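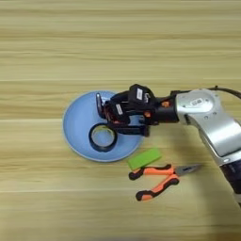

Will members be able to speak with the operators during the October open day at Evdale? Questions are welcome at the end of each session, and two operators will remain at the bench for that purpose.

The Drillari office thanks all who replied to the notice of August 24, 2019. Sessions will follow the same plan as the members' demonstration, with hand tools and small supplies on a wooden bench.
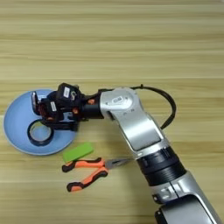 The arm over the blue plate, with a roll of black tape in it.

Registration stands at 1,463, and the hall will open in five sessions. Members who have not received a session number should write to the Yimyam desk, quoting the name used at registration.

On the point raised by Siriporn Somboon:

> The notice does not state which items will be used on
> the bench. Our group from Lillenar would like to know
> before we confirm our places. We would also ask that
> visitors be allowed to stand near the table.
> Siriporn Somboon

The items will be those of the members' demonstration, pliers included. Visitors may stand at the marked line on either side of the table.

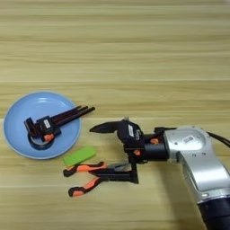 Gripper, pliers and green block on the bench.

Parking is at the north gate.

Drillari Open Day Office
Evdale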